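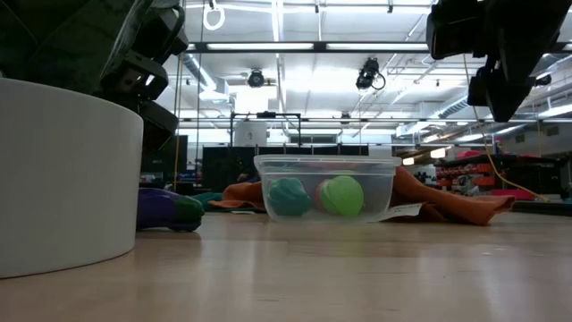

Table 2, sorting room, with one toy tub out and cloths not yet folded.

Filed under: Room Checks and Checklists

Print this page | E-mail this page

Sorting room and tables: monthly check, January

Checked by: Anastasia Raptis
Comments added by: Loukia Tsolakis, Spyros Drakos
Copy to: Styliani Kontogiannis, Agathe Picard

The sheet follows the same order as last time. Mark each line OK, ACTION or N/A and write a comment where there is something to say. Lines marked ACTION stay on the sheet until the person named has signed them off. Start at 8.30, before the first delivery is opened.

1. TABLE TOPS

1.1 Surface free of splinters, lifted edges and cracks - OK
Checked by hand along all four edges of tables 1, 2 and 3. Table 2 has a few small dark streaks in the top. They can be seen but not felt, so no sanding needed.

1.2 Surface clean before sorting starts - OK
Wiped with a damp cloth and dried. Please go easy on the Clirnel spray. Table 3 was sticky at the window end and I had to go over it twice with plain water.

1.3 Glare from ceiling lights - OK, see comment
The lights reflect on the pale tops. It makes clear plastic harder to inspect for cracks. Hold tubs up and turn them.
Comment (Spyros): I have asked for a quote for diffusers from Economou. No reply yet.

1.4 Tables steady, feet level - ACTION
Table 3 rocks. The rubber foot nearest the door is worn through. Feet are in the grey drawer, size marked on the packet.
To do: Spyros.

1.5 Nothing standing where it can be knocked off the edge - OK
Tall items go at the back or on the floor while tubs are being emptied.

2. CLEAR TUBS

2.1 Rims and corners without cracks - ACTION
Most of the stock is fine. Two of the older ones have a hairline split under the rim. Taken out and put by the back door for recycling. Run a thumb round the underside of the rim as well as the top, that is where both splits were.
Comment (Loukia): Can we order the Wakard ones again? The lids stayed on better.
Comment (Spyros): Price has gone up. I will ask for them without lids, we only use lids on the van.

2.2 Tubs washed before small toys go in - OK
The frosted ones never look clean even when they are. Judge by the inside and don't keep scrubbing the outside, it only makes them cloudier.

2.3 Tubs not filled above the rim - OK
A few pieces in a tub is fine. Don't top up a half-empty tub from another table just to make it look full, as the batch slip will then be wrong.

2.4 Contents checked for loose parts - OK
Pull, twist and squeeze each piece. Anything that comes away goes in the reject box with the piece it came from. Anything with a battery cover that has no screw goes to Agathe.

2.5 Small parts gauge present at each table - ACTION
Missing from table 1. It was in the kitchen last month, so look there first.
To do: Loukia.
Comment (Loukia): Was in the kitchen. Back on its string. Signed off, L.T.

3. CLOTHS AND TEXTILES

3.1 Cloths shaken out before checking - OK
Do this over the floor sheet. Pins were found in a curtain lining in the autumn and we don't want them on the tables.

3.2 Labels present and readable - ACTION
Too many sewn-in labels are faded. If you can't read the washing instructions or the fibre content, it does not go out as bedding. Put it in the "craft and rags" bag with a slip saying LABEL.
Comment (Agathe): Please don't cut the faded labels off. I would like to see them first, sometimes the back can be read under the lamp.

3.3 Colours kept apart for washing - OK
Orange, rust and brown in one pile, greens and blues in another. The rust ones bleed. Two white pillowcases went pink before the holidays and are now dusters.

3.4 Cloths folded or bagged at the end of the session - ACTION
Still being left in heaps on the table, with tags hanging out from underneath. A heap takes up half the working space and things get lost under it. It is fine to have them loose while you are working. At the end of the session fold them or bag them.
To do: everyone.
Comment (Loukia): Could we have a second rail? There is nowhere to put folded ones until the bags come up from the cellar.
Comment (Anastasia): Agreed, added to the list for Styliani.

3.5 Cloths clear of the floor and of the heater - OK
Nothing within a metre of the heater when checked. The tape line on the floor is coming up at one corner and wants replacing.

4. FLOOR AND WALKWAYS

4.1 Way to the fire door clear - OK
Clear at 8.30 and again at 12.15.

4.2 Leads and cables off the floor - ACTION
The extension lead for the steam iron runs across the walkway. Move the iron to the socket by the sink wall, well to the left of the tap, or don't use it during sorting.
To do: Spyros, with Economou if a new socket is needed.

4.3 Floor dry - OK
Slight damp mark under the window. Same size as last month, I put a pencil line round it.

4.4 Boxes stacked no higher than the shelf marker - OK
One stack was over when I arrived. Taken down by two people.

5. FIRST AID, FIRE AND LIGHTING

5.1 First aid box complete - ACTION
Blue plasters are down to the last strip. Eyewash in date. Scissors missing, and please stop borrowing them for parcel tape.
To do: Agathe.

5.2 Extinguisher in place, pin and seal present - OK
Gauge in the green. Engineer's tag still attached, number 614.

5.3 Fire blanket in place - OK

5.4 Emergency light tested - OK
Stayed on for the full test. The one in the corridor is slower to come on than the one over the door, but it comes on.

5.5 All ceiling lights working - OK

6. STORAGE AND PAPERWORK

6.1 Batch slips with each tub - OK
Last slip used is 170. The new pad starts at 200, so ignore the gap, it is how they were printed.

6.2 Reject box emptied - ACTION
Full. Lid would not close. Should be emptied when it reaches the line inside.
To do: Loukia.
Comment (Loukia): Done the same afternoon. Signed off, L.T.

6.3 Cleaning products locked away - OK
Zeton descaler moved to the top shelf. It had been standing with the washing-up liquid and the bottles are the same shape.

6.4 Store key signed for - ACTION
Key 127 has no name against it in the book. Whoever has it, please bring it back or sign for it.
Comment (Spyros): Not mine, mine is on the hook.
Comment (Agathe): Mine, sorry. Signed for now.

General comments

Tables 1 and 2 were in good order. Table 3 should not be used for the heavy boxes until the foot has been changed. Light sorting on it is all right if one person is working there.

The room was cold first thing and gloves were being worn. Gloves are fine for carrying but take them off for the toy checks, you can't feel a sharp edge through them.

Line 2.4 took the longest again. I would like it moved to the end of the sheet, after storage, so that the rest can be finished before deliveries.
Comment (Styliani): Fine by me. Please change it on the master copy too. The second rail is approved. I am holding the diffusers until the quote arrives.

Lines still open: 1.4, 2.1 (replacement tubs only), 3.2, 3.4, 4.2, 5.1.

Signed: A. Raptis
Seen: S. Kontogiannis

Print this page | E-mail this page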